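Memory Module Replacement, Section 5
Updated April, by Hertta Heiskanen

This section covers memory replacement in desktop computers serviced at the Livasdale bench. Practice insertion on the Brultitz fixture board first if you have not fitted a module before.

5.1 Preparing the case

1. Shut down the computer and unplug the power cord.
2. Lay the case on its side and remove the side panel.
3. Touch bare chassis metal before reaching inside.
4. Move any cables that cross the memory slots. 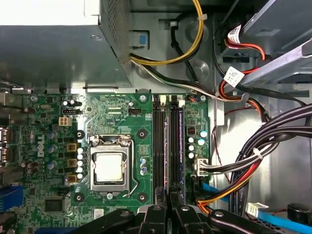
Does the processor have to come out before the memory is changed?
Leave it in its socket. Memory modules are released by their own clips, and the retention frame stays closed.

5.2 Removing and fitting a module

5. Open the slot clips and lift the module straight up by its edges.
6. Align the notch of the new module with the key in the slot.
7. Press down evenly until the clips close.

CAUTION: Do not rock the module from side to side. If it resists, take it out and check the notch.

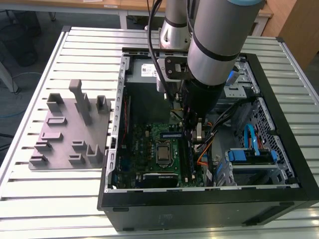
8. Check that no cable is trapped under the drive bay or against a fan.
9. Refit the side panel and start the computer. Confirm the installed memory in the setup screen.

5.3 Practicing on the board

Fix the board so that it cannot shift under hand pressure. Use a scrap module.

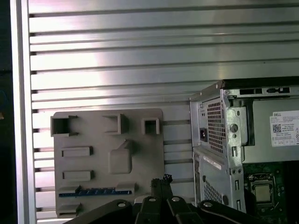 Repeat the insertion until the module goes in level on the first press. Wipe dust from the slot between sessions.

Comments (2)

Fikre: Step 6 fixed it. I had mine in backwards.
Braleo: Please add torque values for the side panel screws.

Contact | Copyright Livasdale | Back to top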